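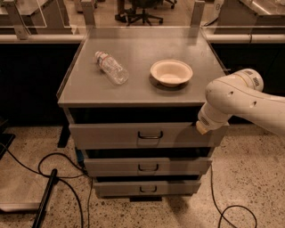

Flevomby Community Help: Office Furniture and Storage Team

Metal drawer cabinet won't open

Yupin Wannasri
The second drawer on my filing cabinet is stuck. The lock turns fine and the other drawers slide out. I'd like to get it open without bending the front.

Uthai Kaewmanee
Most likely a folder has ridden up and caught. Take out the drawer above and press the papers down with a ruler. Mine took 2 tries.

Ingrid Van Dusen
WD-40

Daranee Wongsuwan
Check that every other drawer is fully shut first. Many cabinets only let one open at a time. If that isn't it, do what Uthai said, and don't pry at the front. I did that in September and the drawer has never closed flush again.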